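Otoro data collection: minutes
2025-09-16

Present: Eilidh Baird (chair), Hubert Lanz, Ljubica Stoyanova, Annag Tosh (minutes)
Apologies: Evander Lennox

1. Minutes of the July meeting were agreed.

2. Plate task. Hubert reported 234 simulated episodes recorded against a target of 3,000. Ljubica asked for more variety in where the plate starts on the island. Hubert to widen the start positions.
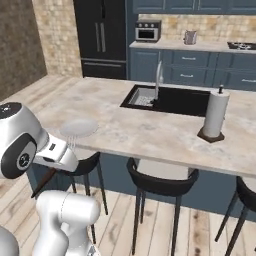
Fig. 1. Plate task, gripper at the island.

3. Labels. Annag has found nine episodes with the wrong instruction text. These stay out of the training set until corrected. Eilidh wants failed attempts kept and marked as failed, in a separate folder. Agreed.

4. Back counter. Ljubica went through the layout for the hob and drawer tasks. Drawers to be recorded first. Evander had sent a note asking that the arm's base position be varied between episodes. Agreed, two positions to begin with.
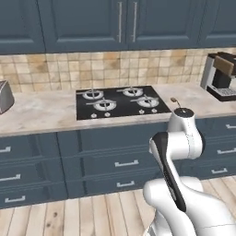 Fig. 2. Arm at the back counter, by the hob.

5. Actions
HL: start positions, item 2
AT: correct instruction text
LS: drawer task list to Evander

6. AOB. None.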